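Page turning in a quartet: pedals, paper, or suffer?
Strings and Chamber > Rehearsal Room
17 replies, page 1 of 1

flautando_ohio
Cello in an amateur quartet. We've been together long enough to have stopped being polite about intonation. Three of us now read from tablets with foot pedals. I am the holdout. In December our first violin sent around a PDF of the whole season with the words "so we're all on the same page," and I have been thinking about that phrase ever since.

My case for paper: it has never asked me for a password. My case against: our edition of the slow movement puts a turn in the one bar where I have the tune, and I've been playing that bar from memory, badly.

Who has switched and been glad? Who has switched back?

mutedviola
Switched four years ago. Glad. The pedal took me a month to stop stomping on like I was putting out a campfire. After that I forgot it existed, except for the concert where I tapped my foot along with the scherzo and arrived at the finale ahead of everyone.

gutstring_gus
Paper. Photocopy the awkward page, tape it to the side, fold it in. Cost: one sheet and some tape. I have done this for 500 concerts and the only thing that ever ran out of battery was the second violin.

mutedviola
Gus, you also told us last year that shoulder rests were a fad.

gutstring_gus
They are still being evaluated.

kapoor_hall_regular
I turn pages for pianists at the Kapoor, so I have a stake in this. Pedals are fine until the Bluetooth gets crowded. We had a piano quintet in with five tablets and five pedals, and at the first rehearsal the viola's pedal was turning the pianist's pages. They found it funny for one movement. Pair everything at home, name each pedal, and write the name on the bottom.

flautando_ohio
That's the first argument for either side that has made me want to hear the concert.

What are people using? The shop here wants 121 dollars for the Tinov two-button pedal, which seems like a lot for a doorstop.

rosinfingers
I have the Tinov. It's heavy, it doesn't slide on a wood floor, and the buttons are silent. The cheaper Kitano one clicks. You won't notice in a loud passage, but the audience will notice in a quiet one, and then they'll cough to cover for you.

secondfiddle_now_and_forever
Disagree on the Kitano. Mine doesn't click, or else I play louder than rosinfingers. My real complaint is screen size. Full-size parts shrink, and at our age (I speak for the quartet, without permission) the fingerings turn into dust. Get the largest tablet you can bear to pay for.

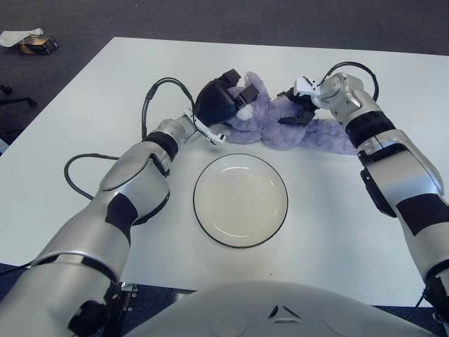 Setup steps, since flautando asked by PM and others might want them

secondfiddle_now_and_forever
1. Scan your own marked part, not the clean one. You'll want your bowings, including the rude ones.
2. Crop the margins. You gain more than you'd think.
3. Turn off every notification. Every one. Our violist got a dental reminder in the middle of a fugue.
4. Airplane mode on, then Bluetooth back on.
5. Set half-page turns, so the top of the next page appears while you're finishing the bottom of this one.
6. Carry the paper anyway.

gutstring_gus
I'd like the record to show step 6.

mutedviola
Noted. I'd skip step 5, though. Half-page turns made me lose my place every time. I'd finish the bottom line, look up, and find myself in another key. Full turns, and put the turn a bar early in your head.

rosinfingers
Half-page turns are the whole point! You just have to give them more than one rehearsal.

mutedviola
I gave them a season. The season was in the wrong key.

itstead_trio
Our trio went digital and then halfway back. Tablets for rehearsal, paper for concerts. We have 3200 pages scanned between us and I still couldn't tell you where the Haydn is. With paper, I know it's under the cat's blanket.

flautando_ohio
Update. I borrowed our violist's spare pedal for an evening. I turned two pages at once in the slow movement and went on playing from the coda with great conviction. The others stopped. First violin said it was the best I'd sounded in weeks.

So I've ordered the Tinov, and I've taped in Gus's fold-out for the bar with the tune.

gutstring_gus
Use the matte tape. The shiny kind catches the stand light.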